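3.2 Garment sorting in the home

The second part of the survey asked how people decide what to do with clothes they no longer wear. We received 584 completed forms from households in Prammont and Asamoah. Respondents kept a diary for 60 days and wrote down each item they put aside, along with its main fiber and the reason for letting it go. Knitted tops were the largest group in both towns — larger than trousers and coats put together.

Size and fit were named more often than wear. Many tops were set aside with no damage at all, and long-sleeved ones stayed in storage longest before a decision was made (Figure 2).

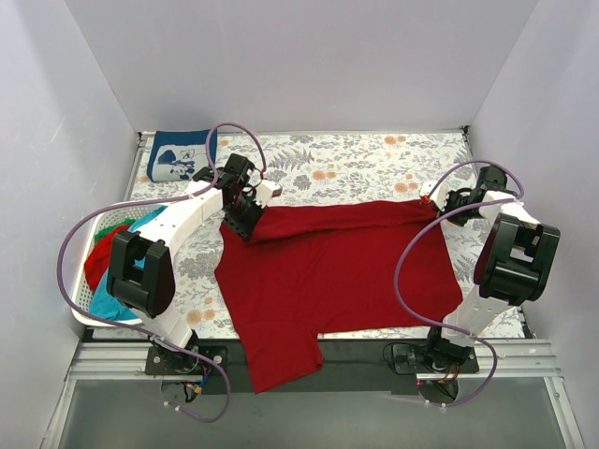

Figure 2. A deep-red garment spread on a tabletop with a floral-patterned covering, its upper edge folded over.

Storage habits differed between the two towns. In Prammont, most items went into a bag by the door and left the home within 40 days. In Asamoah, where the Clisteo drop-off point closed in August, bags were kept longer and were often opened again. Some items went back into use — mainly sweaters and children's jackets. We coded these as "returned" and left them out of the disposal totals in Section 4.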